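Teaching a robot arm to take a PC apart

27 April 2025

I spent a morning at the Karnthorpe repair lab, where they're teaching a robot arm to strip old desktops by steering it through the job from a remote control. The drive comes out in its blue caddy, and every move gets recorded.
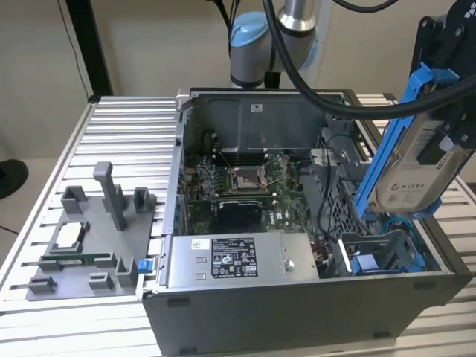
My turn on the controls

I was dreadful! You nudge the arm with a handset (mine kept drifting left) and try to line the fingers up with something barely wider than they are.

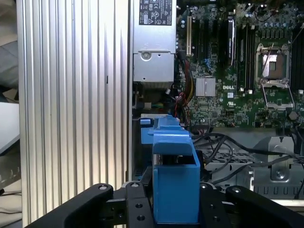
Squeeze too early and you have to back off and start again. The team at Karnthorpe have saved 867 runs so far, and they let me add 3, which was kind of them. 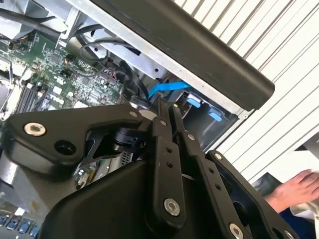
Software from Zaltwood does the learning, and it wants lots of slightly different goes at the same task. Cables are the awkward bit, I was told, and with that bright blue SATA one stretching over to the drive bay I could see why. My shoulders ached after 23 minutes.

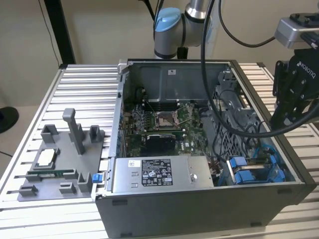 Memory and processors are on the list too. The lab hopes to let the arm try a full drive removal by itself in May, and I've asked to come back for it.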